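Flundport Wallpaper and Pattern Archive
Progress report to the Beveck Fund
Date of report: 2018-11-13
Period covered: April to October

Summary

We are happy to report a good six months. The sorting of the Branerska donation is finished, the first round of reprints has been made, and the public sessions have filled up faster than we dared put in the application. One piece of work, the online index, is behind, and we explain why further down. Spending is within the budget you approved.

The Branerska donation

When we wrote to you in the spring, the rolls and sample books from the old Branerska print works were still stacked in the hallway in the crates they came in. They are now unpacked, brushed clean, labeled and on shelves. The final count is 254 separate patterns, more than the works' own stock list led us to expect. The list stops in the middle of a page, and everything made after that point was new to us.

What a pleasure this material is! The early books are mostly small florals and stripes, well printed and a little shy. Then the palette opens up. There are big looping designs in pink and purple, kitchen papers covered in fruit, and a run of borders that must have been made for children's rooms, with ducks on wheels and a very stern-looking moon. Several sheets carry penciled notes from the printers about ink and pressure, and these have been copied out in full because they answer questions we get all the time from people trying to match a paper at home.

Two of the sample books had water damage along the spine. They have been dried flat and interleaved with clean tissue, and the pages can be turned again, slowly. A third has lost its cover and is waiting for a box. We have set aside the duplicates for handling, so that visitors can feel the weight of the paper without putting the good copies at risk.

Reprints and the swirl papers

The part of the grant that went to reprinting has been the most fun to spend. We worked with Maurya, a small print shop on the harbor side of town, and chose patterns with strong color and no surviving full roll. Matching the inks took longer than planned. The corals came out too orange on the first proof and too brown on the second, and we learned to look at every proof in daylight as well as under the ceiling lights before signing off on it.

People have strong feelings about the psychedelic papers. Some visitors step back from them, others want to know at once if they can buy a roll. We think they are marvelous, and they are very good for teaching, because the lines make it easy to talk about repeats and joins and how the eye is led from one strip to the next.
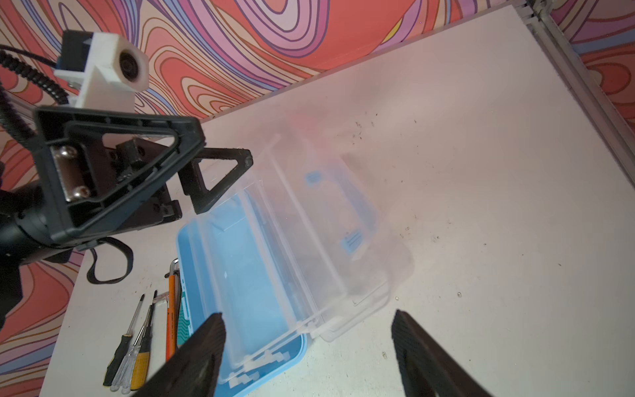 Swirl-pattern wallpaper in coral, lavender and blue, with a white tabletop.

A pattern like this is hard to hang. The curves have to meet across every seam, and a small error at the top of a wall is a large one by the time you reach the baseboard. We wrote a two-page hanging guide after talking with several decorators, and it has been picked up by people who have never set foot in the archive. A short version will go in the next newsletter.

Public sessions

We ran three kinds of session: open afternoons, a beginners' block printing class, and the "bring a scrap" evenings, where people turn up with whatever they have peeled off a bedroom wall and we help them date it. The evenings were an afterthought in the application and have become the favorite. One visitor brought nine layers of paper still stuck together, and the whole room ended up around the steamer while they came apart – first a beige stripe, then roses, then a green nobody could name, and so on down to the newspaper lining.

The printing class is limited to 50 places a season and was full before the posters went up. We keep a waiting list and would like to add a second class next year. The limit is drying space more than teaching time, so we have priced a folding rack and put it in the spring budget.

School groups came in October. The younger children drew a repeat on squared paper and then swapped with a neighbor to see if the edges met. Most did not, to great delight, and the teachers have asked for the worksheet so they can use it in math lessons.

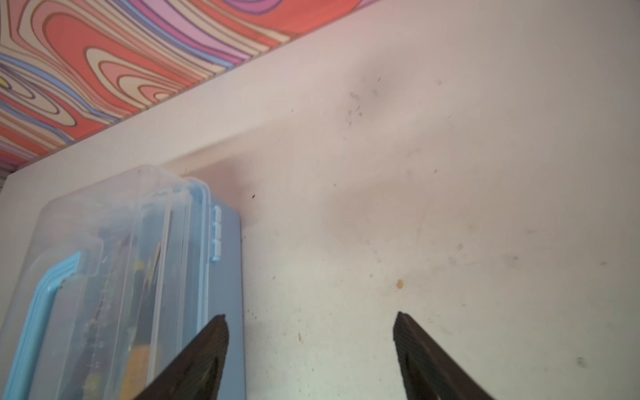
What is behind schedule

The online index should have been open by now. The records are written, but the search by color does not work well enough to show to the public. A paper with red, pink, purple and blue in it can turn up under any one of those or under none. We are now tagging up to 2 main colors per pattern by hand and leaving the rest to the written notes. It is slow work, but the results so far are much better, and we expect to open the index in the spring.

Spending

Shelving and boxes came in slightly under budget. Reprints came in slightly over, on account of the extra proofs, and the one covers the other. Nothing has been moved between the main headings, and receipts are in the folder sent with this report.

Next six months

Open the index with the Branerska patterns in it.
Box the coverless sample book and recheck the two water-damaged ones.
Print the next set of patterns with Maurya, starting with the duck border.
Start a second block printing class, if the rack is approved.
Send you the final report and a full set of the reprints for your offices.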